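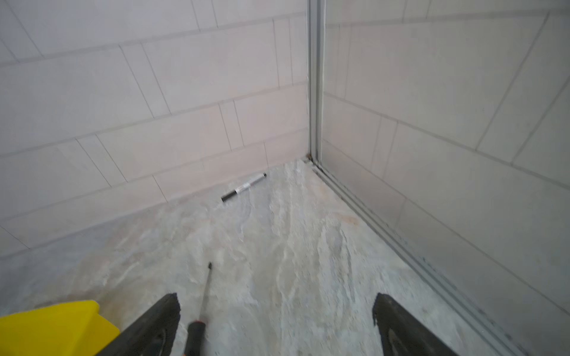

Harilgate, May

I have been meaning to write about the shower corner for weeks now, and every time I sat down to do it I ended up getting the brush out again instead, so you can imagine how the blog has suffered.

When we were choosing tiles I had my heart set on something small and patterned, and it was my friend Ngan-ling Tsang who talked me round to big pale ones. She has lived with little mosaic squares for years and spends (her words) half her life on the grout. So big pale tiles it was, laid like brickwork, and I have grown very fond of them. There is the faintest bit of pink in them when the light is warm, which I never noticed in the shop, and now I look for it every morning while I brush my teeth.

The metal trim is another story. I love how crisp it looks running down the corner, but along the bottom of the wall it makes a little raised edge, and every speck in the house seems to find its way there – and the spot right where the walls meet the floor is the worst of all. I had been going at it with a sponge, which is far too fat for the job. An old toothbrush does much better, with a paste of baking soda and a drop of dish soap, left to sit for 12 minutes while I make tea.

The floor I can't quite make up my mind about. All those swirls of gray and white hide a great deal, and some days I'm thankful and other days I wonder what they are hiding! There's a pale orangey stain near the channel that I keep telling myself is part of the pattern. It isn't, I'm fairly sure. I'll try the paste on it too, though gently.

And yes, that's a marker on the floor. I use it to write the date on the spray bottles when I mix up a fresh batch, and it goes wherever I go, usually ending up underfoot.

Next I want to run a fresh line of sealant along the bottom edge – I have a tube from Brondevik in the hall closet, if I can find it behind the coats. If any of you have done this yourselves and have a steady-hand trick to share, please leave me a comment, as mine are not what they were.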